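Manutenção da célula de triagem: o que mudou em maio

A célula de triagem da Flallberg voltou ao serviço depois da revisão feita às 458 horas de funcionamento. Hanne Bech ficou com a parte mecânica e deixou as notas no armário da bancada, para quem pegar no turno seguinte.

O trabalho começou pelas garras. Os dedos são desmontados, limpos com pano seco e montados outra vez com a folga medida entre as faces interiores. Fecha-se a garra devagar, em modo manual, e verifica-se se as pontas chegam ao mesmo tempo. Se um dedo chega primeiro, repete-se o zero antes de mexer em parafusos. Só depois se põem os cestos na mesa.
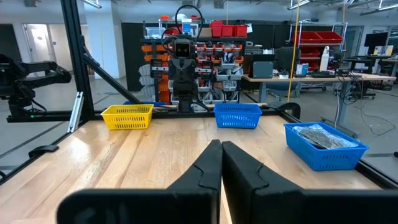 De quanto em quanto tempo se refaz o zero das garras?

A cada 1.000 ciclos, e sempre que se troca um dedo. O contador está no ecrã de manutenção do programa Worard, e o valor anota-se na folha antes de o repor.

A seguir veio a estrutura. Os parafusos dos perfis foram reapertados um a um, a começar pelos cantos, e as bases dos braços ficaram para o fim. Uma delas tinha perdido aperto -- era daí que vinha o desvio que o turno da tarde andava a corrigir à mão desde abril. A calibração antiga foi guardada com o número 606, caso seja preciso voltar atrás.

O ensaio final faz-se com artigos misturados, embalagens rígidas e sacos de plástico transparente, com os braços a velocidade reduzida. Convém ter sacos no lote, que são os mais difíceis de agarrar.

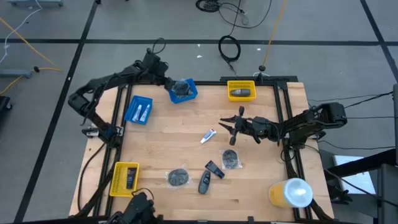

São 10 passagens seguidas sem intervenção. Se houver uma falha, anota-se o artigo e a posição e recomeça-se a contagem. Os cabos dos braços verificam-se com a célula parada, em toda a extensão, com atenção às zonas que dobram junto às articulações. Abraçadeiras gastas trocam-se logo.

As peças de reserva vêm agora da Ayala. O pedido segue por correio interno até às 15h, com a referência da célula no assunto. A revisão da célula de Plullham fica para junho, com a mesma folha.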